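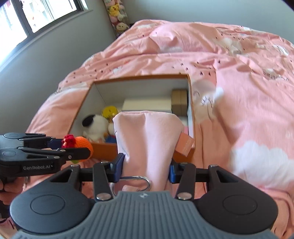

Text: Nouhaila Fawzy, Produktpflege Brostelora
Stand: März 2021

Lirska — offene Box mit Stoffbeutel

Die Lirska ist eine rechteckige Aufbewahrungsbox für das Kinderzimmer. Außen und am Rand ist sie orangebraun, innen weiß. Wir verkaufen sie zusammen mit dem Beutel Flustside aus glattem Stoff in blassem Rosa. An dem Beutel befindet sich ein silberfarbener Metallring in der Art von einem Karabiner, und seitlich ist ein lachsrosa Etikett angebracht.

Viele Kunden stellen die Box am Abend auf das Bett und räumen dort ein, was über den Tag auf der Decke liegen geblieben ist. Für diesen Gebrauch ist sie gedacht. Man greift von oben hinein, auch zu zweit, und das helle Innere hilft beim Suchen nach kleinen Teilen. In den Beutel kommen die Dinge, die man am nächsten Tag mitnehmen will.
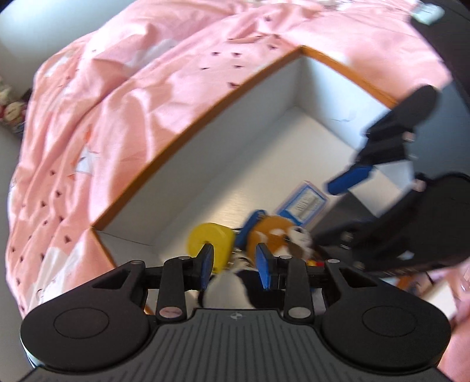 Lirska offen auf rosa Bettlaken, mit Spielzeug.

Lieferumfang
Eine Box Lirska
Ein Beutel Flustside, blassrosa

Artikelnummer des Sets: 200
Beutel einzeln: 11 Euro
Lieferzeit: drei Werktage innerhalb Deutschlands

Pflege
Die Box bitte innen und außen mit einem weichen, leicht feuchten Tuch abwischen und offen trocknen lassen. Scheuermittel machen den Rand matt. Der Beutel wird von Hand gewaschen, lauwarm und mit wenig Waschmittel. Den Ring vorher öffnen und abnehmen. Bügeln ist möglich auf niedriger Stufe, aber nicht über das Etikett.

Fragen zum Artikel
Den Beutel gibt es zurzeit nur in dieser Farbe. Eine zweite Farbe ist für Mai geplant, der Farbton steht noch nicht fest. Wer informiert werden möchte, schreibt bitte an Othmane Benmoussa im Kundendienst und gibt die Artikelnummer an.

Einen Deckel für die Lirska führen wir nicht. Kundinnen haben danach gefragt, und wir haben den Wunsch an unseren Hersteller Shehata weitergegeben — eine Zusage haben wir bis jetzt nicht.

Ersatzringe für den Beutel legen wir auf Anfrage einer Bestellung kostenlos bei. Bitte im Feld »Bemerkung« eintragen.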